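Informe de proyecto: mesilla, cesta y lo que se queda a medias
Asignatura de Proyectos II, diseño de interiores y mobiliario
Grupo Kallico
Entrega: 2020-02-22

0. Antes de nada

Versión corregida del borrador de enero. Falta maquetar, lo sabemos. Las tablas van en el anexo aparte, aquí solo texto. Lo que en el borrador se llamaba "cajonera" ahora es mesilla, que era lo correcto.

1. Tema

La ropa a medio uso. Ni limpia ni para lavar. El jersey que te has puesto una tarde, la camiseta de estar por casa, el pantalón que aguanta otro día. No vuelve al armario porque huele un poco a calle, no va al cesto de la ropa sucia porque da pena. Acaba en la silla. Todo el mundo tiene la silla.

El proyecto (nombre de trabajo: Illuren) busca darle un sitio a esa ropa en una habitación pequeña sin meter un mueble más. Punto de partida: ya hay una mesilla, ya hay una cesta. ¿Se pueden usar juntas y que quede decente?

No diseñamos objeto nuevo. En el enunciado se permitía "propuesta de uso" y nos hemos agarrado a eso. El profesor dijo que vale si está argumentado.

2. Encargo y límites

Cliente supuesto: residencia Pronder, habitaciones individuales con baño mínimo, casi sin separación entre la zona de dormir y el aseo. Presupuesto muy bajo. Nada de taladrar paredes. Nada fijo. El mobiliario tiene que poder moverlo una sola persona.

Límite de gasto por habitación que nos pusieron: 94 euros, incluida la cesta. Con eso no se hace mucho. Una mesilla de madera sencilla se come casi todo.

Superficie total de la planta tipo: 188 metros cuadrados, contando pasillo. Lo ponemos porque lo pide la ficha, para nuestro tema da bastante igual.

3. Referencias

Miramos tres cosas antes de empezar:

Percheros de pie. Ocupan poca planta pero mucha vista. A los dos días están llenos y parece que hay alguien en la habitación de noche. Descartado.

Galán de noche. Bonito, antiguo, caro. Pensado para traje, y aquí no hay trajes.

La serie Khúc, módulos apilables que vimos en el catálogo de clase. Buena idea lo de separar por alturas: abajo lo que no se toca, arriba lo que se coge a diario. De ahí sale nuestra regla de niveles (apartado 5). El módulo en sí se sale de presupuesto.

4. Montaje de prueba

Sin habitación real disponible. Montamos la zona en el aula grande con lo que había: mesilla, inodoro, suelo de moqueta en losetas. Sabemos que en la residencia el suelo va a ser otro. Para mirar alturas y distancias sirve igual, para valorar color no tanto (el gris rayado de la moqueta le sienta muy bien a la madera clara y eso en Pronder no va a pasar).

La mesilla es de madera clara, tono miel, dos cajones de frente liso sin tirador a la vista, patas cortas que se van estrechando. El de arriba algo más alto que el de abajo. El tablero vuela un poco sobre el cuerpo, detalle que nos gustó porque da un borde de donde agarrar para moverla.

Encima, cesta blanca de plástico, calada. Dentro dos prendas, una negra y otra verde azulada, tiradas tal cual. Sin doblar a propósito: si la propuesta solo funciona con la ropa doblada entonces no funciona.
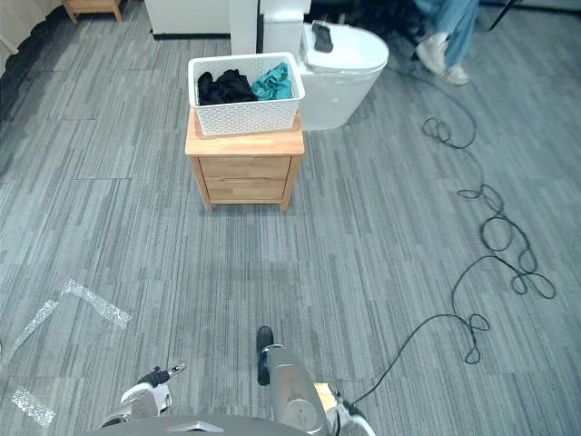

Figura 1. Mesilla con la cesta encima, junto al inodoro. Dos prendas sin doblar.

Lo primero que se ve es que la ropa asoma un poco por encima del borde. Con dos prendas. Es decir, la cesta está en su límite de aspecto ordenado mucho antes de estar llena de verdad. Esto nos cambió el planteamiento, porque en el borrador de enero dábamos por hecho que ahí cabía la ropa de media semana.

Lo segundo, la cercanía con el inodoro. Está pegado por detrás y a la derecha. Visualmente no molesta tanto como creíamos, blanco con blanco, cesta y sanitario casi hacen pareja. Pero de higiene y de humedad hay que hablar, ver apartado 6.

Tercera cosa, que no buscábamos: la tapa cerrada del inodoro se convierte en superficie de apoyo. Hay un objeto negro pequeño encima, cerca del fondo. Si la mesilla tiene el tablero ocupado por la cesta, las cosas de mano se van a la superficie plana más próxima. Apuntado como problema. Es el fallo más claro de toda la propuesta y preferimos ponerlo nosotros antes de que nos lo pongan.

5. Regla de niveles

Copiada y adaptada de la referencia del apartado 3.

Nivel alto, tablero: cesta con ropa a medio uso. Máximo 2 prendas. Si entra una tercera, sale una.

Nivel medio, cajón superior: cosas de mano. Móvil, llaves, mando, cargador. Al ser el cajón más alto admite también neceser tumbado, esto lo suponemos por proporción, no lo metimos.

Nivel bajo, cajón inferior: ropa interior y calcetines, limpios.

Lo de las dos prendas suena ridículo, nos lo dijeron en la corrección intermedia. Pero es justo el argumento. El montón de la silla crece porque la silla no tiene límite. Una cesta pequeña sí. Cuando la prenda se sale por arriba se nota desde la puerta y toca decidir.

6. Problemas

6.1 Humedad. Ropa al lado de un aseo sin separación. La cesta calada ayuda a que pase el aire, eso a favor. En contra, el vapor de la ducha y todo lo demás. Propuesta: separar la mesilla y llevarla al lado de la cama siempre que la planta lo permita. En las habitaciones estrechas no lo permite. Ahí no tenemos solución buena, una cesta con tapa quizá, pero entonces se pierde la ventilación.

6.2 El tablero perdido. Una mesilla sin tablero libre es media mesilla. ¿Dónde va el vaso de agua? ¿El libro? Opciones que barajamos:
- cesta más estrecha, que deje libre una franja delante
- cesta en el suelo, debajo del tablero no cabe, así que al lado
- cambiar el orden y usar el cajón de abajo, sacado del todo, como cesta

La tercera es la que más nos gusta y la que menos hemos desarrollado. Falta de tiempo.

6.3 Cajones sin tirador. Quedan limpios de frente, en una habitación de paso se agradece. Con las manos mojadas recién salido de la ducha, ya no sabemos. Habría que probarlo con usuarios.

6.4 Limpieza. Patas cortas. Poco hueco debajo para pasar la fregona. Con mopa plana igual sí. Si se encargan mesillas nuevas, pedir pata más larga.

6.5 Cables. Dos enchufes por habitación según el plano, mal repartidos. Si el cargador vive en el cajón superior hace falta una salida por la trasera. Un agujero con pasacables, barato, y el cable deja de cruzar el suelo. Entra en presupuesto por los pelos.

7. Materiales y color

Madera clara para el mueble, blanco para la cesta. Probamos sobre papel otras combinaciones (cesta gris, cesta de mimbre) y volvimos al blanco. El mimbre engancha la lana. El gris desaparece contra casi todo y la gracia es que la cesta se vea.

El calado tiene un efecto que no esperabamos, deja intuir el color de la ropa pero no la forma. Un montón arrugado detrás de un enrejado parece menos arrugado. Es hacer trampa, bueno. Diseño.

Acabado de la madera: en el encargo pondríamos barniz mate al agua en todas las caras, también la de abajo, que es donde se suele ahorrar y por donde entra la humedad.

8. Coste

Resumen, el detalle va en el anexo. Mesilla, cesta y pasacables quedan dentro de los 94 euros si se compra en lote. Por unidad suelta no. El lote mínimo que hemos manejado es de 400 piezas, muchísimo para una sola residencia, asi que Pronder tendría que juntarse con otros centros o esperar. En la presentación oral esto lo pasamos rápido y nos lo van a preguntar.

9. Reparto de trabajo

Montaje y foto: todo el grupo. Texto: a trozos, se nota en los cambios de tono. Planos: pendientes de pasar a limpio. Presupuesto: hecho dos veces porque la primera no llevaba IVA.

10. Pendiente para la entrega final

- plano de planta acotado con la mesilla en las dos posiciones
- probar cesta estrecha
- maqueta del cajón extraíble, aunque sea en cartón pluma
- encuesta corta a residentes, preguntar por la silla
- revisar la numeración de figuras, en el anexo la primera sale como 3

Bibliografía: se adjunta en la siguiente entrega, con los apuntes de clase y el catálogo de Khúc.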